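Section 4: Setting up the Ziltness countertop dishwasher

4.1 Choosing a spot

1. Pick a level surface that can bear the weight of the machine full of water. A Traton trolley cannot, whatever the leaflet that came with it may say.
2. Leave a gap of 100 mm behind the machine for the hoses. They will use all of it.
3. Check that the door opens fully before you connect anything. The tap is usually what it hits.

Note: The machine is heavier than it looks in the shop. Lift it by the base, never by the door handle, which is there for the door.

4.2 Connecting the water

1. Turn off the supply at the wall.
2. Screw the inlet hose on by hand, then give it a quarter turn with a spanner. More enthusiasm than this will split the washer, and the spare costs extra.
3. Hook the drain hose over the sink and fix it with the clip supplied. An unclipped hose will leave the sink during the first drain and water the kitchen.
4. Turn the supply on slowly and look for drips.

Caution: Do not use the old hose from your last machine, however fond of it you are.

4.3 Sorting the load

Scrape plates but do not rinse them. Plates go in the lower rack, all facing the spray arm. Plastic ones are light and tend to flip over and collect soup, so wedge them between heavier things. 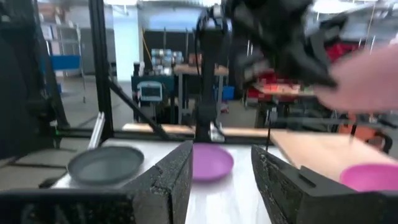 Fig. 7. Plates on the table, purple one in the middle.

Spin the spray arm once with a finger before you shut the door. If it strikes a fork, the fork must move. The arm will not give way, and you will hear about it for the whole cycle.

4.4 First run

1. Fill the salt tank and wipe up what you spill. Salt left on the steel will mark it.
2. Choose programme 2 and run it empty.

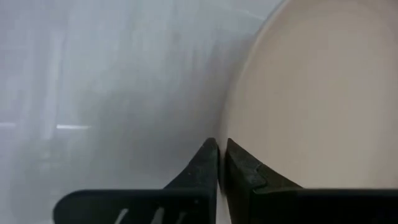
3. Stay within earshot. Gurgling is normal, and so is a long silence halfway through, during which the machine is heating and you are free to worry.
4. If the display shows E188, the door is not shut. If the door is shut, open it and shut it again as though you meant it.

Note: The Radport filter should be changed after 4000 litres. The machine keeps count and will bring it up at breakfast – the Worku model beeps as well.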